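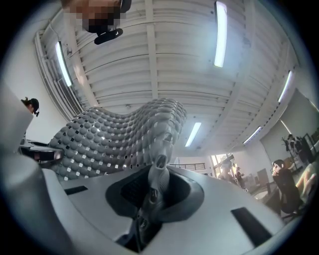
Gripper housing and finger, with the corrugated ceiling overhead.

Lotum Valley Place Names

A table of old spellings for the villages, farms, mills and lost hamlets of the Lotum valley, gathered from parish books, tithe rolls, estate maps and gravestones.

Last updated: 9 Apr 2020

About the data

Welcome, and thank you for stopping by! I started this table because I wanted to know why the village I live in, Jurelstead, is written three different ways on the road signs leading into it, and one thing led to another, as it tends to with old paper. What you will find in the download is a plain list of every spelling I have been able to read with my own eyes, with the place it belongs to and the document it came from. If you have family from the valley, or you are writing something about the area, or you just like the way names wander over the centuries, I hope you will get some use out of it.

The valley takes in Jurelstead, Kirkegaard, Fustotville and the town of Lotum itself, plus the scattered farms in between. The oldest entry is from the 12th century, a grant of meadow and fishing rights in which Jurelstead turns up as "Jurlestede." The grant survives only as a later copy, and the copyist was clearly a man who liked the letter e, so please treat that spelling with a little kindness. After that there is a long quiet stretch, and then from the 15th century onward the tithe rolls begin and we are much better supplied.

Files

names.csv - the main table, one row for each spelling in each document
places.csv - one row for each place, with its present name if it still has one
sources.csv - the documents, with a short note on their condition and how easy they are to read
notes.txt - longer remarks that wouldn't fit in a table, mostly mine, some from people who wrote in

Columns in names.csv

place_id: matches the same column in places.csv
spelling: exactly as written, capital letters and all
year: the year on the document, or blank if there isn't one
century: filled in even when the year is blank, going by the handwriting and by who is mentioned
source_id: matches sources.csv
page: page or leaf, if the book has numbers
certainty: sure, likely or guess
remark: anything odd

A few words on the places

Jurelstead has the fullest record, mostly thanks to its church, which kept its books dry while other parishes did not. The council it belonged to was folded into Lotum long ago, and from that point its name is spelled by clerks in town who had perhaps never walked out to see it. You can follow the change quite nicely in the table if you sort by year.

Kirkegaard is trickier. The name means a churchyard, and there are two of them in the valley that answer to it: the present village, and a cluster of houses up the slope which was abandoned and is now a sheep pasture with some low walls in it. The older documents rarely bother to say which one they mean. I have given them separate entries in places.csv, and where I couldn't decide I put the spelling under the present village and marked it "guess." There is an old story that the upper settlement had a small chapel, and a carved lintel built into a barn down below is said to come from it. I have read the lintel and included it, but I wouldn't lean on the story too hard.

Fustotville is the youngest of the lot, and its name never seems to settle down. It grew up beside the mills, and the mill accounts call it Fustot, Fustots, Fustot Ville and once, rather grandly, La Fustotte. The double name became one word on the estate map and has stayed that way ever since.

Lotum, being the market town, is spelled much the same from start to finish. I include it for completeness, and also for the one tax clerk who insisted on "Lottom" for his whole career.

How the spellings were read

I worked from the originals wherever I was allowed to, and from bound copies where the originals are too fragile to open. Each entry was read once, put away, and read again in October with fresh eyes and without looking at my first attempt. If the two readings agreed, the entry is marked "sure." If they differed by a letter that is easy to confuse in that hand (u and n are the great troublemakers, with c and t close behind), it is marked "likely." Everything else is a "guess," and I would rather you knew that than have you quote it in print.

Abbreviations are left alone. If the clerk wrote "Jurelst." with a flourish after it, that is what you get, and the flourish is mentioned in the remark column.

Known gaps

The Kirkegaard burial book has lost its first 12 leaves. The Fustotville mill accounts are complete but badly stained by water, and several pages are simply beyond me. Field names are not included yet - there are a great many of them and they deserve a table of their own. I have also left out spellings that appear only in printed guidebooks, as the guidebooks copied each other cheerfully, mistakes and all.

Dates before the calendar change are given as written. I haven't tried to convert them.

Using and sharing

Please use the table however you like, including in books and school projects. A mention of the Lotum Valley Place Names is appreciated, and if you quote a single spelling, do give the document it came from as well, so that the next person can go and look at it.

Corrections

Corrections are very welcome, and so are old deeds and letters from the back of a drawer. Tell me the place_id, the spelling you believe is right, and where you saw it. I read everything, though I can be slow in lambing season. Changes go into the table with the next update, and the old reading is kept in notes.txt next to the new one.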